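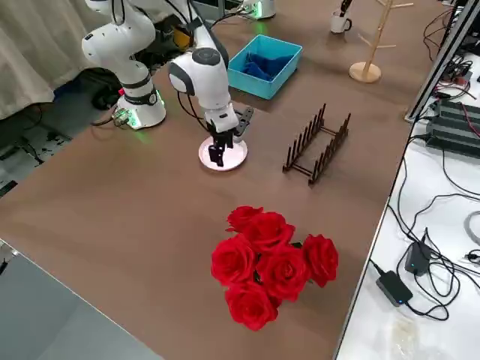 Slow down before the plate, the senior operator keeps saying, not at the plate. By the time you're at the plate it's too late, your hand has already decided.

1/29/21
By a staff writer

The trainee tries it again. Hand closes on the grip, arm comes down, stops. Backs off a hair. Comes down slower. The gripper gets to the rim of the white plate and everybody at the bench goes quiet for a second, which is how you know this is work and they mean it.

It's dishes today at Drekstead. Plate, rack. Mug, mug tree. Over and over, one person steering, the arm doing what the person does, and a computer writing down every joint angle on the way. Do that enough times and you have a pile of examples. Feed the pile to a program and maybe, on a good day, the arm does a plate by itself.

Maybe. More on that.

The shop is one long room, rented in June by a small outfit called Evangelista. They don't build arms. They buy arms, bolt them to tables, and sell the lessons. A customer says we want something that can rack plates, Evangelista puts people in chairs and has them rack plates through a robot until there's a hard drive full of it. The current order is for Flillano, a kitchen equipment company that wants a machine for the back end of a cafeteria. The order is for 600 good runs. They have 985 recorded. Those are two different things, and the gap between them is most of what people in this room talk about.

What's a good run? Ask three operators. One says the plate ends up in the slot. Another says plate in the slot and no scraping. The senior one wants plate in the slot, no scraping, no dithering, and a clean let go at the end. She throws out more than anyone. She throws out her own. If you hover over a plate for four seconds making up your mind, she says, the program learns to hover, and it'll hover forever, it doesn't know you were only thinking.

So you don't think. Or you think first, hands in your lap, then go.

There are two ways to show an arm a job and Drekstead does both. The old way is to grab it. Put the motors in a soft mode, take the wrist in your hands and walk it through the move like you're teaching somebody to bowl. You feel everything. You feel the plate touch, you feel the peg of the rack push back. Problem is your hands are in the way. Your sleeve's in the camera. And a big arm is heavy even when it's trying to be light, after an hour of it your shoulders know.

The other way is remote. You sit off to the side with a controller and the arm follows. Hands stay out of the picture, which the software people love. But the feeling's gone. No push, no weight. You're picking up a plate with somebody else's fingers and the fingers are numb. First day, everyone crushes down too hard. Second day everyone's scared and comes in too high and closes on air. A plate is a mean thing to start on, honest. It's flat, it lies on the table, and all you've got to grab is a thin edge.

The trick they teach is to come straight down on the rim. Fingers pointing at the table, one on each side of the edge. Pinch, tip, lift. Do not slide. Sliding works for about one plate in your head and none on the table.

Then the rack. Two rows of pegs, you have to drop the plate between them standing up, so at some point the wrist has to roll. Where do you roll? Early and you've got a plate swinging around in the open. Late and you catch a peg. The trainee rolls late. Catches a peg. Says a word. Starts over, and that one gets a red mark in the log.

Nobody moves the rack back to where it was, either. I figured there'd be tape on the table, little crosses, everything in its spot. There was, once. The first batch was done that way and it made a beautiful demo. Then somebody bumped the rack and the arm went and placed a plate very carefully in the spot where the rack used to be. All of those runs got shelved. Now they turn the rack between runs. Turn it a lot, turn it a little, set it on the diagonal. Same with the clutter. Roses on the table, a cloth in a bin, stuff with no business near a plate. The arm needs to see it and leave it alone, and the only way to show it how to leave a thing alone is to leave it alone, on the record, a whole lot of times.

That's the boring heart of this. You're teaching what to ignore.

The mugs are worse, says pretty much everyone. A mug tree has short pegs and they come out at an angle. You've got to get the handle over the peg with the mug hanging off the gripper, and from the chair you can't see the back side of the handle. Operators lean. They lean in the chair like leaning helps. One of them wants a mirror. The software side said no mirror, the arm won't have a mirror.

Shifts are short. 49 minutes, then up. It used to be an hour and the last stretch was junk, runs got sloppy and slow, you could see it in the logs without reading the clock. So they trimmed it and kept trimming until the junk went away. You get a break, you come back, somebody else checked your runs in the meantime. Checking is the job people try to get out of. It's watching plates. You watch a plate go up and over at double speed and hit keep or toss, and after a while they all look like keeps, and that's when you stop.

I got a turn. Sixteen tries, since they were between trainees and I asked. What I can report is that the lag is tiny and you feel it anyway. You move, it moves, there's a little nothing in between. You start waiting for it. Then you're both waiting. I got the rim on my fifth try and was so pleased I forgot to lift. Got one plate in the rack before they took the controls back. It scraped. It got tossed. Fair.

So does the thing work when you take the person out? Late in the day they load the newest version and let it run, no hands. It goes down to the plate. It slows down before the plate. I noticed that and so did the trainee, who poked me. It pinches, lifts, rolls early, and sets the plate in the slot. Second one, same. Third one it comes in off center, nicks the rim, stops, and just sits there over the plate doing nothing at all.

Four seconds, easy. The senior operator is already pulling up the log to see whose runs those were.

A rival shop, Drisden, is said to be trying it with gloves, no controller, just wear the thing and move your fingers. People here have opinions about the gloves. Mostly that your hand gets tired in a new place. They'd still like to try a pair.

Flillano wants the files by the end of next month. Somebody resets the table. Rack gets turned again, more this time. The trainee cracks knuckles, sits, puts both hands flat on thier knees and looks at the plate a while. Then goes.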